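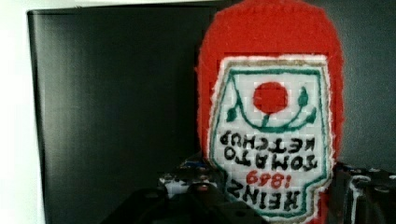

Speaker notes: How a condiment gets its shape

Craft & Home Talks | Grurkville Library series
8th August - by Karine Campbell
107 shares | 3 comments

Start with the shopping list. Ask the room to write down five things they would buy for a cookout, then ask how many wrote a brand and how many wrote the plain word. Give them a minute. Don't collect the papers.

The talk is about packaging that people can draw from memory. Ketchup is my main case. Most people will draw a narrow neck and wider shoulders, even if the bottle in their own refrigerator is a squeeze bottle that stands on its cap. The old outline has stayed in people's heads longer than it has stayed in their kitchens.

Craft patterns show this well. When someone makes a bottle out of yarn or felt, they keep the red body and the white keystone label and drop nearly everything else. The nutrition panel goes first. Nobody stitches a bar code.

Next part - the Foltard relish jar. Foltard was a small canner on the east side of Grurkville. They sold relish in a squat, six-sided jar with a green lid, and for years they changed nothing. Then they moved to a round jar that was cheaper to fill. I have 114 letters that customers sent the company afterward. Read two of them, the short one from the school cook and the one that asks for the old jars back empty.

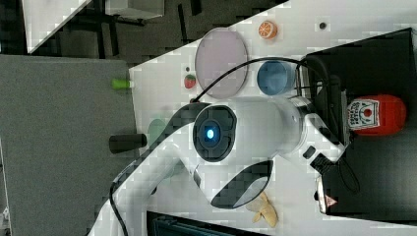 The letters hardly mention taste. They talk about where the jar fit on the shelf, how it felt to open, what people kept in it later. Buttons come up a lot. So do nails and bacon fat. A jar that gets used again stays in the house, and the shape goes on doing the company's advertising for it.

Slow down here. Last time I rushed and people missed the point about cost. The round jar saved money on every case, and the people who chose it had good reasons. Foltard kept the round jar and put a drawing of the old one on the label. Sales held up.

Short section on color. Red for ketchup, yellow for mustard, green for relish. Ask what color mayonnaise is. People say white, then remember the lid, and they don't agree on the lid. Let them argue a little, then move on.

If there is time, do the Stetitz mustard tin. If not, skip straight to questions. The longer version with the tin is planned for October, in the same room.

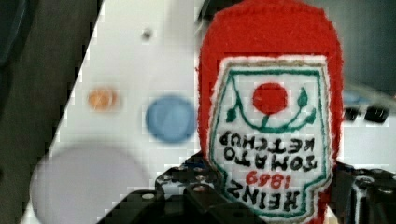 Kazimír Sýkora wrote that he still has a Foltard jar on his workbench with wood screws in it, and that the round ones never stacked right. He asked if the lids were ever sold separately. I have found no record of it, but I'll check the price lists again before the next talk.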